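How to trace a pinch stop on a tabletop arm

Written for arm users at the Larkcombe workshop. It assumes you can jog the arm by hand and open the event log. If you can't do both yet, do the basic setup page first.

What a pinch stop is

A pinch stop is the controller cutting a move when the wrist force goes over its limit while the gripper is closed or closing. On our controller it shows as a solid red line in the log with the word PINCH and the joint that tripped. The arm freezes where it is and holds position with the motors powered. It does not open the gripper by itself.

That last point catches people. With the arm holding, whatever is between the fingers stays between the fingers, including a hand. Keep your hands off the table until you have done the first section below.

Step 1. Make it safe

Press the red stop button on the pendant. Leave it pressed. The brakes come on and the motors drop out. You may see the wrist sag a little as the brakes take the load.

Put the lockout tag on the power switch if you plan to reach under the upper arm. Another person walking up to the bench should be able to tell at a glance that you are working on it.

Do not pull the object out of the gripper yet. Where it is sitting is the best evidence you have, and once you move it you can't put it back exactly.

Step 2. Look before you touch

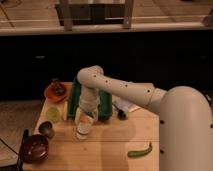

Most pinch stops on this bench come from the approach and very few from the grip itself. The program sends the wrist straight down to a pick height, and if the height or the side clearance is wrong, something gets pushed before the fingers have closed. So start with the neighbors. With a green cylinder on each side of the forearm and the glass standing between them, there isn't much sideways room for the fingers to open into. Get your eye down to table level and check each side in turn, then check the gap between the fingertips and the rim.

Write down three things:

Which finger is nearest to touching something other than the target.
Whether the target is upright or leaning.
Whether the sleeve on the wrist has slipped down toward the fingers.

The sleeve matters more than you would expect. If it bunches up near the bottom it makes the wrist wider, and the path planner doesn't know about it. The planner uses the bare wrist size from the setup file.

Step 3. Read the log

Open the event log and scroll up from the red line. You want the last 6 entries before the stop. Look for the commanded finger width, the measured finger width and the wrist force.

If the commanded and measured widths match and the force is high, the wrist hit something. Go to step 4.

If the measured width is larger than the commanded width, the fingers were closing and met something solid too early. Go to step 5.

If the force reads high but nothing is near the wrist, the force sensor may need zeroing. Clear the table, run the zero routine with the gripper empty, and try the move again before you change anything else.

Step 4. Fix a bad approach

Release the stop button and put the arm in hand-guide mode. Raise the wrist straight up, slowly. If the object comes up with it, stop, support the object with one hand from the side, and open the fingers at low speed from the pendant with the other. Keep your fingers away from the gripper tips.

Once the arm is clear, raise the approach height by 50 mm in the motion file and turn on the side clearance check. It is off by default in the Stilavach profile - I don't know why, and I have asked for it to be changed. Save under a new name so you can go back.

Run the move at the lowest speed with your hand on the stop button.

Step 5. Fix a bad grip

Check the force limit for the object type. Ours are kept in the Dosar table, one row per object. The hard cup row is 67 percent of full grip and the soft cup row is far lower. If the program picks the wrong row, a thin cup can flex and fold into the fingers, or a stiff one can trip the limit right away.

Correct the row, save, and reload the table. The controller does not pick up changes until you reload.

Then do 2 slow test grips on a spare cup before you go back to the full layout.
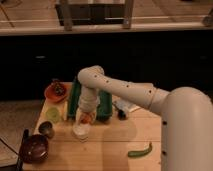 Larkcombe, 11 December 2025

The steps above were rewritten after the stop we had in September, when the arm was restarted with the gripper still closed. The operator pressed resume from the pendant, the program went on from the next line, and the wrist swung out with a cup in it. The cup broke against the bench guard. There were no injuries.

The cause was simple. Resume carries on with the program, and it doesn't check what the gripper is holding. After a pinch stop you should always use Reset, then home the arm by hand, then start the program from the top. Brayden MacDonald has since locked the resume key behind the supervisor code, so you may find it grayed out. Leave it that way.

Rehearse a restart on a layout like this one. A clear cup upright under the wrist, with a tall cylinder on one side and a shorter, wider one on the other, tests the clearance check on both sides at once. Put anything you don't want knocked over well away from the forearm.

Known problems

The pendant sometimes shows the old force limit after a reload. Go by the log. The log is right.

On the Kalniņš controller the red line is orange and says LOAD. Treat it the same way.

If you get two pinch stops in a row on the same move, stop using the arm, leave the tag on, and write it up in the bench book with the log entries copied out in full.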